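Rajan Table Goods
Home > Table covers > The Girnach Cover

The Girnach Cover
Item no. 1102
Heavy cotton cover for worktables, 62 inches wide
In stock, ships from Pistcombe

I should say up front that I made the first Girnach for myself. I had a perfectly good table that was miserable to work at. Scissors clattered on it, pins skated off the edge, and anything with a slippery lining slid straight into my lap. So I threw an old curtain over it, liked that a lot, and then spent most of a winter trying to make a better curtain (my family was very patient about the dining room).

What came out of it is a plain, heavy cotton cover with a brushed top and a tight, flat underside. You lay it over whatever table you've got and it stays put by its own weight. There are no clips and no elastic corners. I tried elastic on an early one and it puckered every time I leaned on it, so out it went.

People buy it for sewing, mending, folding clothes, wrapping presents, sorting photographs and at least one very large train set. I use mine every day and it's on the table now, under my tea.

The cloth

The cotton is woven for me in Urneck, by a small mill that mostly does upholstery linings. It's thicker than a tablecloth and thinner than a moving blanket. If you pinch it you'll feel a bit of spring, and that's the brushing. The first batch was brushed on both sides and felt wonderful, but the underside crept around on polished tables like it had somewhere to be! Now only the top is brushed.

The edges are turned twice and stitched with a long straight stitch. Corners are mitered. I do the corners myself, and I'm a little vain about them.

It comes in one weight only. I get asked for a lighter one every few months, usually by people who want to take it on the train to a class, and my answer is that you really can roll this one up and strap it to a bag. It's a lump, but a manageable lump.

Colors come and go with what the mill has. I keep to quiet ones, soft greens and oatmeals mostly, as you can lose a dark thread on a dark cover and a white one on a white cover, and the middle shades let you find both. Light matters just as much, by the way. A cover under a gloomy bulb won't do your eyes any favors.
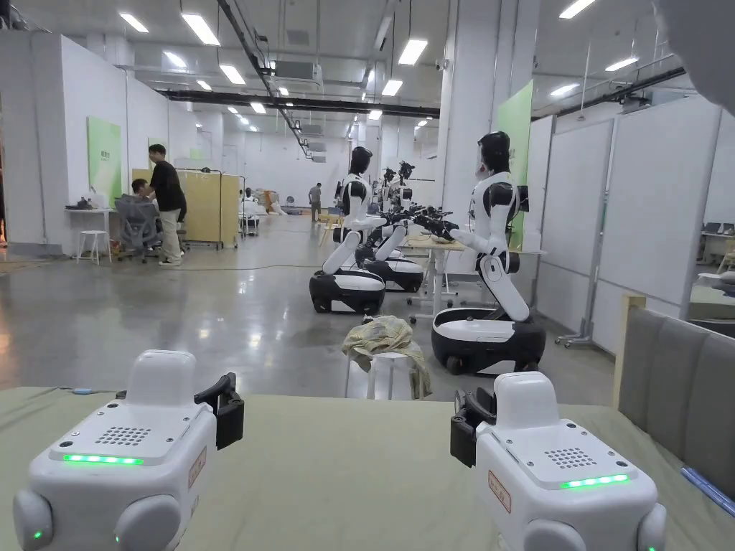 A bright, roomy workspace and a covered table.

Which size do I need?

All of them are the same width, and you pick the length. There are 3:

Short: for a card table or a small desk. It'll hang well down on the long sides, so if you sit close, tuck it under.

Middle: for most kitchen tables. This is the one I sell the most of by a long way.

Long: for a proper worktable or two desks pushed together.

If you're between sizes, go up. A cover that hangs over the edge is doing you a favor, as the overhang is what keeps it from shifting, and you can always fold the extra under. A cover that stops exactly at the edge of the table will curl there sooner or later and you'll be forever smoothing it down. Measure the table with the leaves in if you ever use the leaves. I've had more exchanges over forgotten leaves than over everything else put together.

Round tables: yes, it works, the corners just hang lower. I don't make a round one. I tried and my hems looked like lettuce.

Breaking it in

It arrives folded and it'll have creases. They're stubborn for the first few days. You can iron them out on a medium setting with a damp cloth in between, or you can do what I do and just put it on the table in the evening and ignore it. A few wrinkles won't bother your work unless you're cutting to a line, and in that case you'll want a cutting mat on top anyway. Please don't use a rotary cutter straight on the cover. It'll go through. I know because Krishnamoorthy Shetty (me, hello) did it to the very first sample.

There's a smell of new cotton when you open the parcel, a bit like a hardware store. Hang it over a door for an afternoon and it's gone.

Washing

Cold wash, by itself, then dry it flat or over a line. You'll lose a little length the first time, and I cut them long to allow for it. Don't use fabric softener, it mats the brushing down and then things start sliding again. Between washes a stiff clothes brush gets the threads off, or a strip of wide tape wrapped around your hand.

Tea comes out if you're quick. Turmeric doesn't. Candle wax, let it go hard, scrape it and iron through brown paper. Glue is a heartbreak, so put newspaper down first.

Can I iron on it?

I get this one every week. You can press a seam or a collar on it with a folded towel underneath, but it isn't an ironing board and the heat will go through to the table. If your table has a finish you love, don't risk it. For everything that comes before the ironing, it's lovely. Soft, floppy clothes that won't behave on bare wood are so much easier to turn and smooth when the surface has a little grab to it, and I do all my shirts and the kids' school things this way, sleeves first, then the body, then a good flat pat. 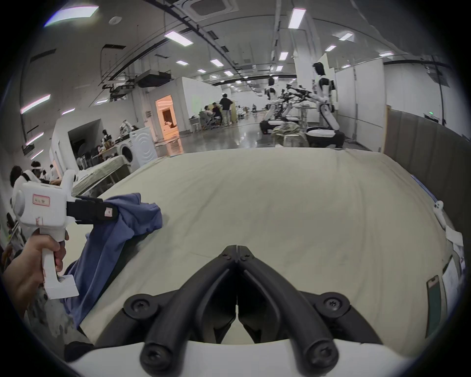

What you get

One Girnach Cover in the length you picked
A cotton strap for rolling it up
A small square of the same cloth, for patching or for testing stains on (test on the square, please!)

It does not come with a storage bag. I used to include one, and customers kept telling me it had turned into a shoe bag, so I dropped it and put the money into better thread.

Shipping and returns

I pack orders in the morning and they go out the same afternoon if you've caught me before lunch. Bigger orders for schools or sewing rooms take longer, so drop me a note first and I'll tell you what's on the shelf. I've sent out roughly 1000 of these now, and the post has only eaten two.

If it's the wrong size, send it back unwashed and I'll swap it. If a hem comes undone, send it back washed (please, please washed) and I'll restitch it for nothing, however old it is.

The next lot from Urneck is due in October, and it should include a gray I've been pestering them for. If you want to hear when it lands, put your email in the box below and pick "Girnach, new colors" from the list.

Page last updated April 14, 2026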